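The snack basket: a small fix for a messy tabletop
Posted Sunday, April 2, 2023

If you have a drawer, a shelf or (my old system) a fruit bowl where candy bags and half-flat snack packets go to get lost, please try a basket. A plain plastic one with holes in the sides! I have moved ours all over the house and I keep coming back to the same setup on the brown table by the plant.

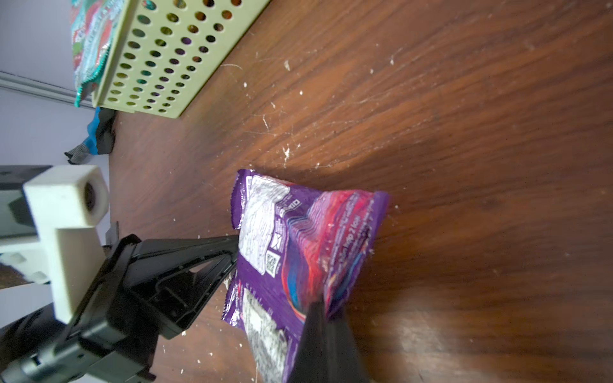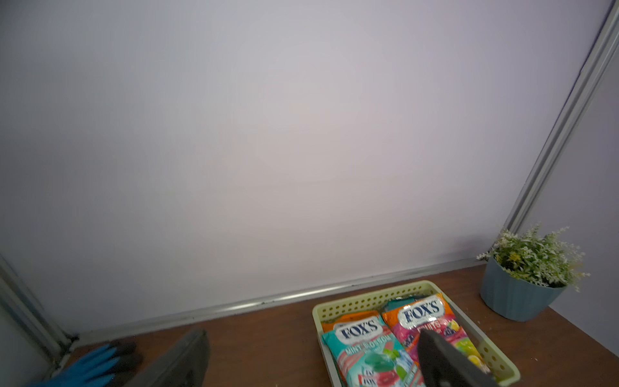
Snack packets and the green basket on the wooden tabletop.

Why holes? You can peek through the sides and see some color, so you know when you're running low without digging. Crumbs drop through too, and then it's just a matter of lifting the basket and wiping underneath. Solid bins hide everything, and I once found a bag of Louro almonds at the bottom of mine that had been there since June.

Stand the packets up. Laying them flat feels tidier but you only ever see the top one, and the rest get squashed. Upright and leaning on each other, every bag shows its face and you can pull out the one you want. If yours keep sliding down, the basket is too big. Go smaller, or tuck a folded dish towel down one side until you've filled it.

Hold a crinkly bag by the edge when you put it in. Grab it by the middle and the air shifts, the bag balloons, and it fights you the whole way down. My neighbor Leonilde Aguiar taught me to slide the crimped end in first and let go, and now I do it with everything, even frozen peas.

Opened packets: fold the top over twice and clip it. Clothespins are fine. I bought a bag of 40 years ago and I'm still using them.

Now the table itself. Pale crumbs show up like crazy on reddish-brown wood, so I do a quick pass every evening with a barely damp cloth, always toward me and into my hand. Where a metal trim strip runs along the wall, a cloth just pushes the grime deeper into the seam. Use a dry old toothbrush first, then the corner of the cloth. The corners and little joints are the worst spots, and a wooden toothpick gets them clean in no time (so satisfying!). For grooved aluminum, brush along the grooves, never across, and dry it right away or you'll get streaks.

Same goes for under the plant pot. Lift it, brush, put it back.

Washing the basket: warm water, 2 drops of dish soap, a bottle brush for the holes. Shake it hard over the sink and let it drain upside down on a rack. It has to be completely dry before the packets go back or the printed ones stick together.

Next week: the spice shelf, which I have been putting off.

Clementina Paiva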